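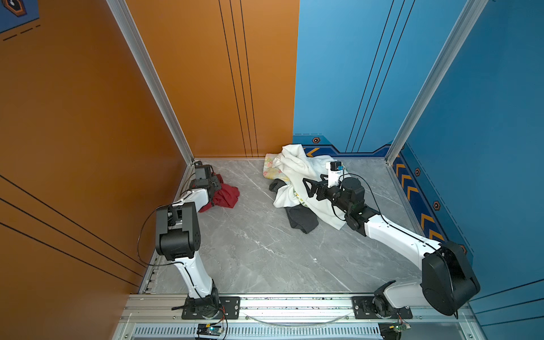 ## 4. First wash and load sorting

Complete Section 3 (leveling and drain hose) before running the Derkell washer with laundry inside.

**CAUTION:** Remove all transit bolts. Spinning with a bolt in place will damage the drum suspension and is not covered by the warranty.

1. Open the water supply valve fully and check both hose ends for drips.
2. Run one empty cycle at 60 °C with no detergent.
3. Sort the laundry by color, then by fabric weight. Keep white items apart from reds and dark grays until they have been washed separately at least once.
4. Check care labels on printed table linen. Wash new prints inside out where possible. 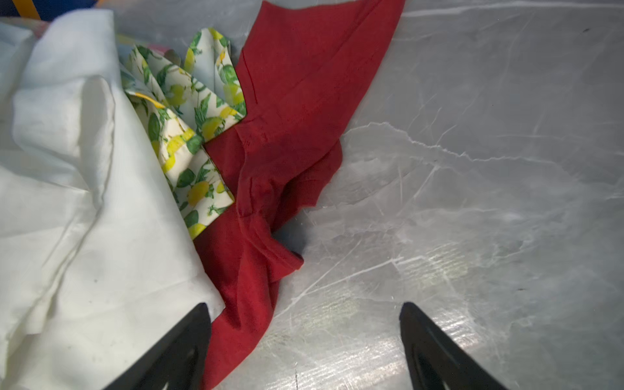
5. Close zippers, empty pockets and place small items in a mesh bag.
6. Load the drum loosely. Leave a hand's width of space at the top.
7. Add detergent to compartment II – never to the softener compartment.
8. Select a program, close the door and press **Start**. The door locks after 5 seconds.

**Note:** The display shows E4 if the load is out of balance. Press **Pause**, wait for the lock to release, spread the items out and restart. Single heavy items may need a towel or two added.

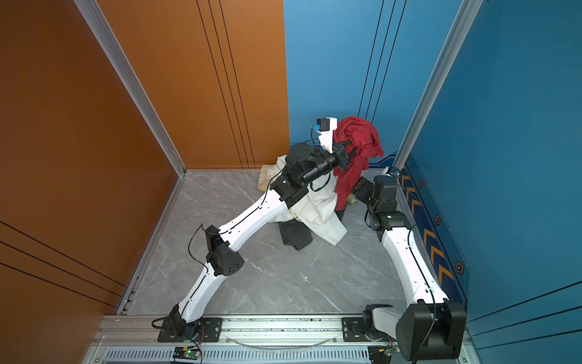 Page 18

### 4.1 Spin speed

The default spin speed is 890 rpm. To change it:

1. Turn the dial to the required program.
2. Press **Spin** until the correct value is shown.
3. Press **Start** within one minute – the setting is otherwise cleared.

Use the lowest setting for wool and lace.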